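Tomuvard Cup Rental: Frequently Asked Questions
Last updated 29/08/2023

Ordering

What exactly do you rent?
Reusable plastic cups, for parties, school fairs, weddings and the sort of family reunion that needs a permit. We also rent pitchers and the racks everything travels in. We do not rent chairs, however nicely you ask.

What is the smallest order?
One rack, 21 cups. If you only need six, your neighbor has six.

How far ahead should I book?
Two weeks is plenty for most of the year. In March, when every school in the county holds its spring fair, please allow 63 days. We didn't pick that number for fun. It's when the calendar opens.

Can I choose the colors?
Yes, by the rack. Mixed racks are packed as they come, so please don't build your table plan around them. 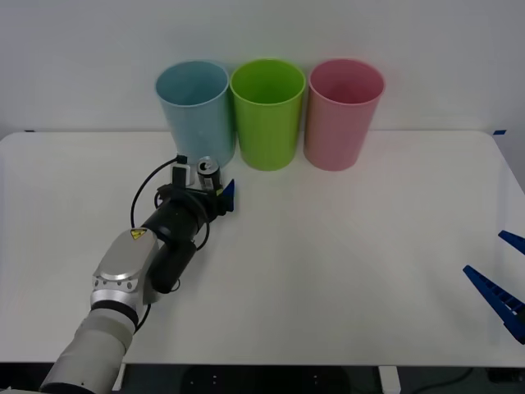 Sizes and Styles

What is the difference between the Bito and the Imhof?
The Bito is the tall one. The Imhof is short, wide and harder to knock over, and parents of toddlers tend to discover it on their second order.

Can they take hot drinks?
No. Lemonade, beer, water and iced coffee are all fine. Soup has been tried.

Do you print names or logos?
On orders of over 200 cups, yes. Send the artwork as a file. A photo of a napkin slows things down.

Returns and Cleaning

Do I have to wash them?
Tip out the dregs and put the cups back in the rack upside down. We do the washing.

What if I lose some?
You pay for the missing ones out of your deposit. Cups found behind the couch can come back within 15 days for a full credit.

What is Carer?
Our damage cover. It takes care of cracks, melted rims and dogs. It does not take care of cups your guests liked and took home.

Can I just buy the cups?
At the end of the season we sell off the scuffed ones. Check the Clearance page, or ask at pickup.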